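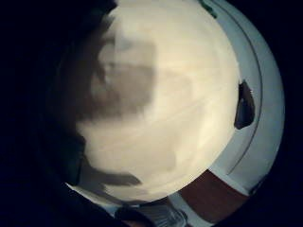
Fig. 4.1 Pale curved surface with a cooler white rim, close up. Shadow at left.

Chapter 4: Light in the Room

Before you paint or move anything, look at the light. Where it comes in, what it hits. Cream goes gray on the side that curves away, warm where the light is strongest. Same color all over, so dont mix two.

Volkan Saraç taught this at Zelstead with one lamp and 20 sheets of paper. Still the best way to start. Bastian Kohlhase adds plants, see p. 369.

Next, glare. Bright patch, dark shape in front of it, detail gone. Squint, then compare teh edges.

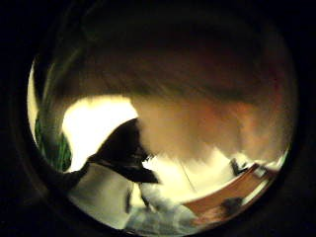
Fig. 4.2 Glare, with green leaves at far left and a dark shape against the light.

Exercises start on p. 300. Soft pencil only.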